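Frequently Asked Questions: The Varkent Tabletop Handling Service

Varkent is a tabletop handling service offered by Hidomholm to laboratories, training centers and small packing operations. The answers below apply to new and renewing customers. Terms specific to your site are set out in your service agreement, which takes priority wherever the two differ.

General

What does the service include?
Each subscription covers one robot arm with a gripper, a head camera, the Pinex control software, installation at your site and remote support during business hours. Tables are not supplied. Customers who do not have a suitable table may ask for our list of recommended dimensions before placing an order.

Who is the service intended for?
Varkent was designed for organizations that need small, everyday items picked up, moved and set down in a repeatable way. Most current customers use it for sorting returned goods, preparing kits or teaching. It is not suited to heavy lifting, food preparation or outdoor use.

Do we need staff with programming experience?
No. Operators work from a menu of standard tasks and complete a two-part training course before the system is handed over. Customers who wish to write their own tasks may do so through Pinex, and a separate manual is provided for that purpose.

Can we lease the system for a short project?
The minimum term is 12 months. Shorter terms are available to accredited schools and colleges on written request.

Objects and Workspace

What kinds of objects can the arm handle?
The arm is intended for rigid or nearly rigid items that can be held in one grip. Small boxes, capped bottles, hand tools and puzzle cubes are all within its normal range. Loose fabric, open containers of liquid and items with sharp exposed edges are excluded. If you are unsure about an item, please send us its dimensions and weight before you include it in a task.

Can several different objects be on the table at once?
Yes. Mixed groups are permitted, and objects do not have to be placed in rows or returned to marked positions. We do ask that operators leave a clear area on at least one side of the group so that the arm has room to approach and withdraw.

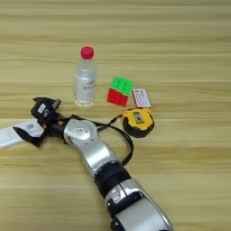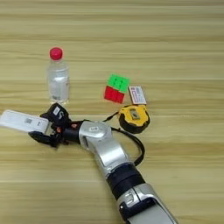
A water bottle, a puzzle cube, a small printed box and a tape measure on the table, with the arm at work to the left of the bottle.

How many objects may be registered?
The standard library holds up to 1,000 registered objects. Of these, 151 are supplied with the system, and the remainder may be added by the customer. Registering a new object takes about 2 minutes once the operator is familiar with the procedure. Objects that differ only in printed text should be registered separately if your task requires them to be told apart.

Does the color of the table matter?
Plain or lightly patterned surfaces are preferred, and ordinary wood grain is acceptable. Glass, mirrored metal and high-gloss white surfaces are not supported — they can interfere with the camera's estimate of where an object ends. A matte covering may be used over an unsuitable table, provided it is fixed flat at all four corners.

How should cables be arranged?
Cables should have enough slack for the full movement of the arm and should be kept out of the approach area wherever the layout of the table allows. The installer will record the agreed cable route on the site sheet. Please do not change it without informing us.

Installation and Safety

How long does installation take?
Installation and calibration are normally completed in one working day. The room must be available from 8:00 a.m., and a member of your staff must be present for the final safety check.

May people work at the same table as the arm?
Staff may place and remove objects only while the system is paused. The pause control must remain within reach of the operator at all times. Customers who require closer shared work should request a site assessment before signing.

What happens if the arm drops an object?
The system pauses and shows a notice on the operator's screen. The operator should remove or reset the object by hand and then confirm that the task may continue. Repeated drops of the same object usually mean that its registration should be done again.

Billing and Support

What is not covered by the monthly fee?
Replacement gripper fingers, damage caused by excluded items and relocation of the arm to another room are charged separately. Current rates are listed in the schedule attached to your agreement.

Where are repairs carried out?
Minor repairs are made on site. Larger repairs are sent to our Hamada workshop, and a loan unit is provided if the repair is expected to last longer than five working days.

Whom should we contact before ordering?
Please write to Maëlle Fehr, Customer Programs, Hidomholm. Include the size of your table, a list of the objects you intend to use and the month in which you would like installation to take place. Requests for April should be submitted early, as installation places for that month are limited.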